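## 6. Clamping the arms and setting the board

1. Slide both base brackets onto the front rail and tighten the clamps by hand.
2. Set the rail clamps 56 cm apart, then finish with the hex key. Stop when the bracket no longer rocks.
3. Lay the whiteboard flat near the center of the table, a little toward the front.
4. Leave slack in each purple cable – enough for full reach at the wrist.

**Caution:** Keep hands outside the walls while the arms are powered.
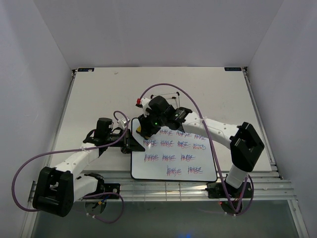

*Fig. 6. Both arms on the front rail, marker in the right gripper.*

5. Load the Flusley writing file and set speed to 20 percent for the first run.
6. Watch one full row. If the strokes skip, lower the pen height one step and run the row again.

**Note:** Red and blue passes can land slightly offset. Re-zero the wrist between colors if you need them closer.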